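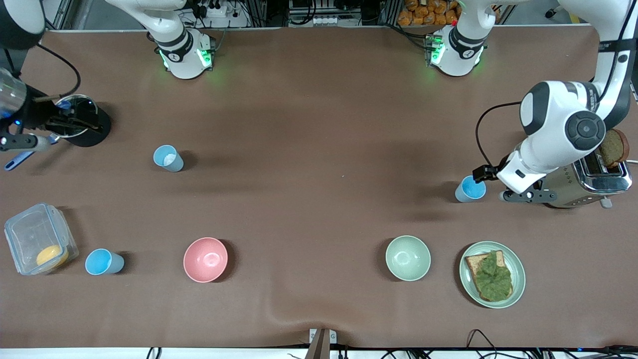

A light-blue cup and a two-slot toaster on a brown work surface.

Beauty & Personal Care | Company News

Warraich to sell eyeshadow refills in paper sleeves

The makeup company Warraich will stop selling most of its single eyeshadows in plastic cases next year and offer them as loose metal pans in paper sleeves. Customers who already own one of the company's magnetic palettes will be able to use the new pans without buying anything else.

The change covers 11 shades at first. Prices for the refills will be set 20 percent below those of the cased versions, the company said. 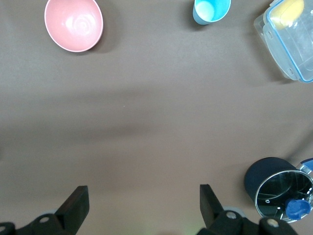 SKIRNTON, 12/26/24

Warraich told its retailers this week that the first refill pans will reach stores in July. The shades are the ones that sell best in the matte range, along with two shimmer colors that have been out of stock since summer. Glitter toppers and cream shadows will stay in their present packaging.

Zarmeena Khattak, who heads product development, said the powder had to be pressed harder so that it would survive shipping without a lid. Early batches cracked at the edges when the sleeves were dropped. The company changed the amount of binder and moved to a slightly deeper pan, which holds the same weight of product as before.

"The color on the lid is the color you get on the skin, same as always," Khattak said. "We didn't touch the pigments. People who have worn one of these shades for years would be upset with us, and they'd be right."

The full ingredient list will be printed on the inside of each sleeve, with the shade name and batch code on the outside. Khattak said shoppers with allergies should keep the sleeve after the pan goes into a palette. A few of the shimmer shades contain carmine, and that will be marked on the front.

Stores were sent a trial run of 4,000 pans in the fall. Ea Briem, who runs the makeup department at the Zurnitz store in Grurndale, said the trial stock sold steadily but brought more questions than the cased shadows do. Some customers thought the sleeve was a sample. Others wanted to know whether the pans would fit palettes from other brands.

They fit some of them. The pans are round and have a steel base, so they hold in any magnetic palette with enough depth. Warraich does not promise a fit with other makers' palettes and will not take back pans that have been opened.

Briem said she would have liked a tester stand to go with the launch. The sleeves have a small window, but the store lights make the browns hard to tell apart. Warraich said a stand is being made and will be sent to shops that order at least three shades.

Cased versions of the 11 shades will be sold until stock runs out. The company has not decided whether to move its blushes and pressed highlighters to the same system. An empty palette will still be sold separately, in the small and large sizes.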